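Keeping Paper: Notes for Session 2
Records and Filing for Small Offices
January 16, 2020

Welcome back, everybody, and thank you for bringing your lists from before the break. I read them all over the December holidays (with a lot of coffee) and enjoyed them more than you might think. These notes cover what I meant to say in class and also a few things I'm sure to forget once we get talking, so please hang on to them.

Tonight is about where a piece of paper lives between the day it arrives and the day you are allowed to throw it out.
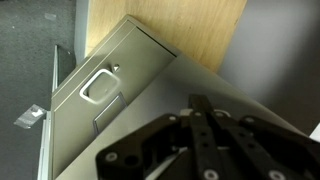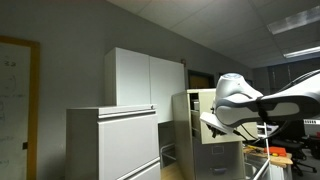
Start with the question of who will be looking. Most of us file as if we will always be the one who comes back for the thing, and so we use our own private words. I once worked in the front office at Trivard, where the person before me had kept a very tidy set of folders with names like "Ongoing" and "The other ones." I'm sure she could find anything in a minute. It took me most of a winter! So when you name a folder, picture a new person on a busy morning with somebody waiting on the phone, and use the word that person would try first.

Next, choose one order and stay with it. You have a few to pick from:

By name. Good for customers, suppliers and staff. Decide early what you do with a name like Dönmez - I file it as if the two dots weren't there, right along with Donmez, and write that down on the first page of the index.

By date. Good for receipts, bank statements and anything the tax people may ask for.

By number. Good for invoices and work orders, but only if you also keep a list of names to go with the numbers. A number by itself tells you very little when a customer calls up and can't find the bill.

By subject. The hardest one to do well, and the one everybody wants to start with. Keep it for small collections.

Now, folder size. A folder that holds more than 20 sheets or so gets hard to leaf through, and it is kinder to split it by year. If you have two folders that always come out together, they were probably meant to be one.

Our practice case is Vuklow, a plumbing supply shop with 3,000 loose invoices and one part-time clerk. Please read the case sheet twice before you decide anything. The first time through, people tend to reach for the alphabet, and then they get to the part about the shop changing its name to Prallow and have to begin again. I did the same thing myself, so don't feel bad.

For next time, write out an index for the Vuklow papers, no longer than 2 pages, and add a short paragraph on what you would keep, what you would shred and how you decided. Handwritten is fine as long as I can read it. If you get stuck on cross-references, leave a blank and we'll work through it together at the start of class.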